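Table and drinks checklist, back room, Pullville
Filled in by Pieter Pretorius, February 13, 2022

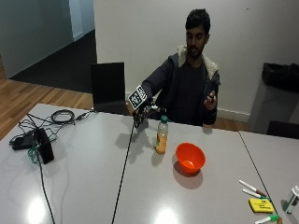

Right, I said I'd go through the tables again before the club starts using them every evening, so I've done it with the same list as July and put my comments under each item (the tick boxes on their own never tell you much, do they?). Marks are OK, WATCH or FIX. Anything marked FIX I'd like done before the next session please.

1. Tables level and steady
OK
I leaned on every corner in turn and nothing rocked. The one by the radiator used to dip when you put an elbow on it, and the new rubber foot has sorted that out nicely.

2. Join between tables
WATCH
Where two of the grey ones are pushed together you get a seam, and if they aren't lined up properly one edge stands a bit proud. I ran my palm along it and could feel a lip of 2 mm at the window end. That's plenty to catch the bottom of a bottle if you slide it across! Lift things over the join, please, and whoever sets up should give both tables a good shove together first.

3. Tabletops clean, no sticky patches
OK
Wiped down with warm water and a drop of washing-up liquid. One old ring wouldn't shift but it's only a stain, you can't feel it.

4. Glare from the ceiling lights
WATCH
The pale tops do throw the light back at you. A clear bottle or a small puddle is quite hard to spot if you're sitting at the wrong angle, and I missed a splash of squash myself until I'd put my sleeve in it. I've tried turning off the row nearest the door and it's a lot kinder on the eyes, but then the far corner is gloomy. Still thinking about that one.

5. Bottles closed when not in use
FIX
My old favourite. Screw caps need to go back on properly, a full turn until it stops, and not just perched on top. I gave each closed bottle a gentle tip over the sink and 2 out of 11 dribbled. Both had perfectly good caps, they simply hadn't been done up. If you've got the cap in your hand, put it on the bottle before you do anything else.

6. Bottles labelled
FIX
Squash that's been decanted into a plain bottle looks like all sorts of things, so it needs a strip of tape with what it is and the day it was opened. I found 7 with no tape at all. I've left a roll and a pen in the top drawer – please put the pen back!

7. Bowls and cups
OK
The plastic bowls are in good shape, no cracks, no sharp rims. I ran a fingernail round the inside of each one looking for splits. Empty bowls can stay out during a session but they should be stacked at the end, as they collect dust (and biscuit crumbs, somehow).

8. Cables and plugs kept away from drinks
FIX
This is the one I'd really like people to read. Anything with a lead should sit at one end of the table and anything with liquid in it at the other, with a decent gap in between. Power adapters lying flat on the top are the worst place for a spill to end up. Spare cable should be coiled and tied, and leads shouldn't hang down over the front edge where a knee or a bag strap can hook them. I've ordered a pack of Jatix ties, 58 in it, so there's no excuse for a heap of spaghetti.

9. Sleeves and jackets
WATCH
It's been chilly in there and we're all keeping our coats on, me included. Just mind the cuffs when you're reaching past an open bottle. The heating is meant to come on earlier from next week.

10. Spill kit
OK
Cloths, paper roll and the small bucket are all under the sink. I topped up the roll. The Pastness spray is nearly finished and I'll get another.

11. Walkway behind the chairs
OK
Room to get past with everyone sitting down. Two bags were in the way and I've moved them to the hooks.

Copy of this is pinned by the kettle. Next check is mine as well, unless somebody from the Sun group fancies a go – the list takes less than an hour and the clipboard is behind the door.

P. Pretorius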